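March, after lunch, bench by the window

Second go at the gripper comparison, the Flasten fingers against the old Flurkell pair. Same bin, same red and green blocks, same grasp script. Pieter wanted the arm speed up for this one and I said no, one change at a time please!

Flurkell first. It got 98 grasps before I stopped it, and the misses were nearly all blocks lying up against a wall (no surprise there, the fingers are just too fat at the tip). Swapped over to Flasten, redid the tool offset, and then lost 24 minutes to a controller fault, code 2516, which Kedir says he's seen when the payload setting doesn't match the tool. He was right -- I'd left the old mass in.

Flasten feels nicer near the walls but it closes slower, and I don't love how the wiring sits when the wrist turns past halfway. Nomvula, if you run it tonight, watch that wrist.

Still to do: 2 more runs with the blocks reshuffled, check the bar clamps before each one, and ask Joana if Plendville can cut us thinner pads. Payload number goes on the whiteboard, too.
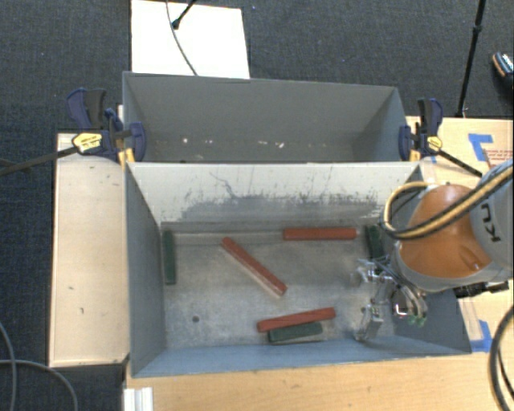 Gripper open over the front bin, green block in the far right corner right next to it.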